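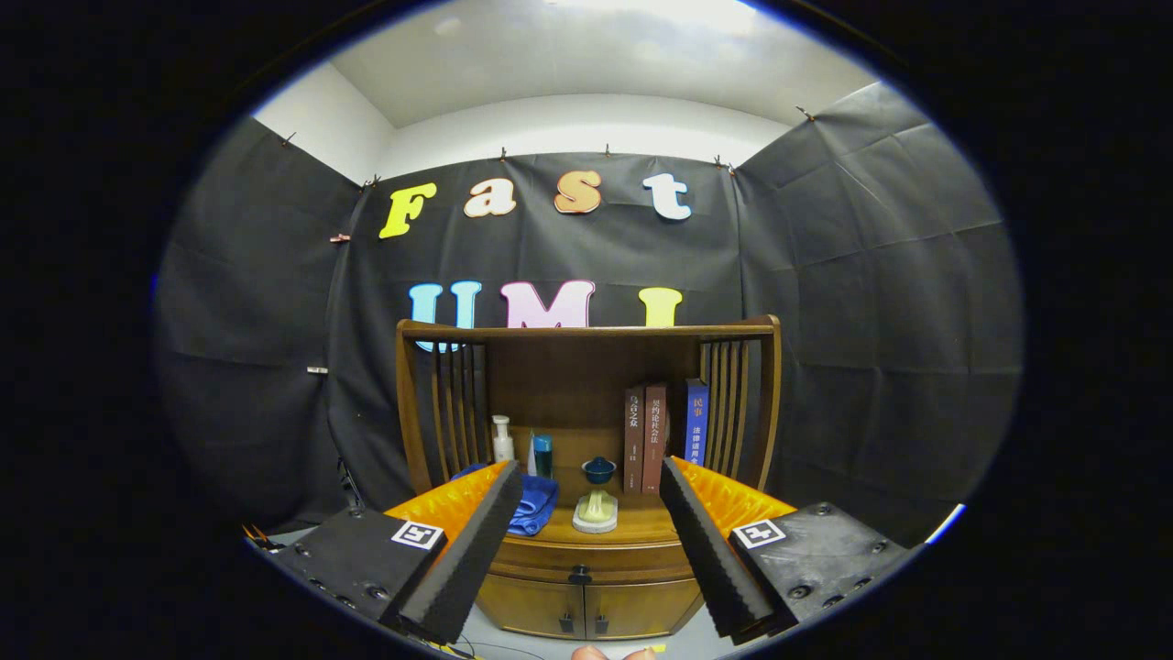
Is the Rovia cabinet strong enough to hold real books, or is it only for small things?
Books are fine. I keep law books on mine, 16 of them at the most, and the shelf has not bent.

I bought the Rovia from Kurko in November, after looking at it for too long. It is a small wooden cabinet in a warm brown, with one open shelf and doors under it. What made me choose it was the top. There is a curved rail and upright slats on both sides, so it looks a little like the back of an old chair. In a plain room with dark cloth on the walls, this brown is very pleasant to look at.

The parcel came on a Tuesday and was heavier than I expected. Putting it together took me 2 hours. The instructions from Kurko are mostly drawings, and the drawing for the slats is too small. I put one side in the wrong way round and had to take it out again. Please look at the holes before you use the glue.

The open shelf is the best part. Books stand upright at the right end without falling, and there is still place for a pump bottle, a folded towel and a cup on its little stand. I let the towel hang over the front edge — it is easier to take.

I am less happy with the doors. The handles are dark and look good, but they sit near the bottom, so I must bend down each time. My left door also closes a bit slowly. I wrote to Kurko about this and they sent me a new hinge, free of charge.

On price, the Rovia cost me 900 with delivery. The Gusberg is 500 and has a deeper shelf, but the back is flat and the colour is rather grey. Szewczyk makes a similar one with glass doors, which I did not want.

I would buy it again. If they move the handles higher, I will be jealous of the new buyers.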